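Search this site
Enter keywords

Who Gets Paid When a Club Gets Sponsored? My Term Project

So my project ended up being about shirt sponsors, but small ones. Everybody in class wanted to write about the giant deals, and I grew up going to games at Flodoncombe, where the name on the front of the jersey was a tile store for most of my childhood. I wanted to know what a deal like that is worth to a club that draws 500 people on a good night.

I looked at two clubs, Flodoncombe and Rivas, and went through the season reports they put out each October. Flodoncombe splits its sponsor money into three pots (travel, field rental and "other," which drove me nuts). Rivas just gives one number for everything, so I had to email them twice before I got a breakdown.

The reading took way longer than the math. I had two chapters on contract terms to get through before I understood what "exclusivity" even covers, and I went back over the one on renewal clauses a bunch of times.

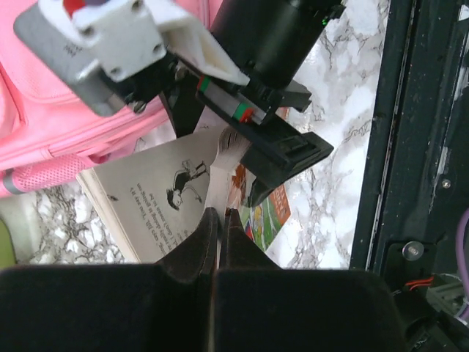
An open paperback, with a small line drawing on the page.

Okay, the numbers. Rivas gets $1,000 a month from its main sponsor, a snack company called Indadska, plus $375 for each banner along the sideline. Flodoncombe gets less up front, but its deal with Flallodell (they sell gym bags) pays a bonus when attendance goes over 500. That happened more often than I expected!

I also handed out a survey at home games and got 72 back. Most fans could name the shirt sponsor — way fewer could name a single banner company. If I were Rivas I'd be a little nervous about that, although my survey was only at Flodoncombe games, so take it easy with that one. My teacher marked me down for it and she was right.

Next time I'd survey both clubs and ask what people spend at the snack stand. I still don't know what "other" means.

Related projects
Do Ticket Bundles Fill Seats?
Parking Money at High School Games
How Youth Leagues Set Their Fees

Last updated: January 26, 2020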